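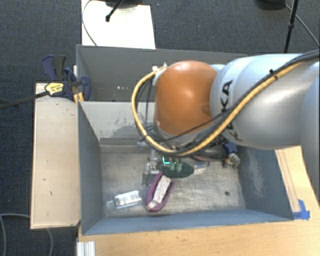

Sun 24 November

I finished moving the household backups off the old Groria box this week. It had been running since July two years ago and held 1723 GB, of which 829 GB turned out to be duplicates of the same photo library under three different folder names.

The new setup is a Dridano two-bay unit with mirrored drives. The first full copy over the wired network ran overnight and stopped at 493 GB with a permissions error. The cause was a folder owned by a user account I deleted long ago. Changing the owner and restarting the job fixed it, and the copy skipped everything already transferred.

Settings I ended up with: snapshots every night, kept for 30 days. A checksum pass once a month. Email on failure only - the daily success messages on the old box trained me to ignore all of them.

The offsite copy goes to a single drive at the Unley house, swapped by hand. I looked at Sharifi for cloud storage but the upload would take too long on this line.

Still to do: a test restore of 400 random files, compared against the originals. I also need to label the power bricks.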